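Before You Sign the Lease: A Conversation with a Tenant Lawyer

September 6, 2024

The lawyer I visited has worked at the Callach legal clinic for 19 years, and most of her clients are renters. She asked me to leave out her name, as her cases are still open. We talked in her office on Lodhi Street, mostly on the subject of security deposits.

"People come to me when the money is already gone," she said. "They moved out in May, they waited all summer, and now they want to know if they can still ask. Usually they can. But it would be easier if they had written one letter earlier."

I asked what the letter should contain. She said it can be very short: the old address, the date when the keys were returned, the new address, and the amount. "Keep a copy. Send it in a way that gives you a receipt. I have seen a good case become weak over a missing receipt."

Her clinic handled over 30 deposit disputes last year, and many of them concerned the same building, the Nanitz apartments. The manager there, a company called Dimis, took money for "general wear" from almost every tenant. She does not think this was bad will in every case.

"A faded curtain is wear. A burned curtain is damage. The landlord may charge you for the second one — for the first one, no. I say this sentence perhaps 20 times in a month."
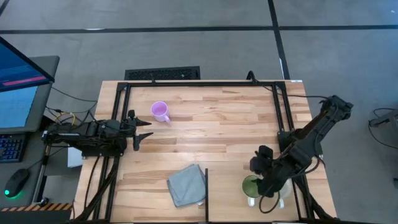
Does a tenant need a lawyer for such a claim? In small claims court, she told me, most people can speak for themselves, and the judge is used to it. She advises them to bring the lease, the move-in checklist and the letter, in this order, and to answer only what is asked.

And the landlords, do they call her too? "Two of them did, this year," she said. "They wanted to know how to write a correct list of deductions. I sent them to a colleague, but I was glad they asked."

The clinic takes new clients on weekday mornings, without appointment.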